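How a request for emergency aid works

When a drought, flood or war leaves people without food or shelter, their government may not be able to help everyone. It can then ask other countries for help. The help is called humanitarian aid. It can be food, medicine, tents, clean water or money.

Who asks?

Usually the government of the affected country makes the request. Aid groups working there may also report what they see. The request is called an appeal. It states what has happened, how many people need help and what the help will cost.

Spelling it out

An appeal must be written in plain words, as it will be read in many languages.

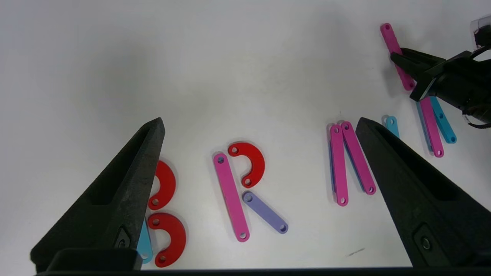 Letter shapes made from plastic pieces.

Take a made-up country called Osham. The rains due in April do not come, and the wheat crop fails. Aid workers visit 13 villages and find 528 families without enough food. Osham's government writes an appeal for 600 tonnes of grain and sends it to other governments.

Who decides?

Each country that receives the appeal makes its own choice. Ministers look at the cost and at what other countries have already offered. In Canada and Australia, the money comes from taxes, and the government must account for how it is spent. A promise to give is called a pledge. A pledge is only a promise - the grain still has to be bought, loaded and moved.

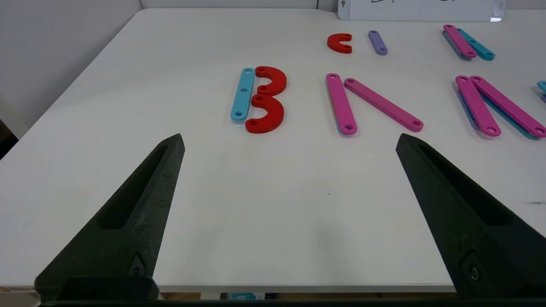
Moving it can be the slow part. Suppose Osham has no coast. The ships must unload in its neighbour, Clirnstead, and trucks must carry the grain over the border. Clirnstead has to agree to this first. Officials called diplomats meet to settle which roads the trucks may use and who will check the loads.

What if governments disagree?

Sometimes a country does not recognize the government of the place that needs help. It may still want to feed the people who live there. In that case it can give the grain to an aid group, which hands it out directly.

Words to know

Appeal - a formal request for help.
Pledge - a promise to give money or goods.
Diplomat - a person who speaks for one country in talks with another.
Donor - a country, group or person that gives aid.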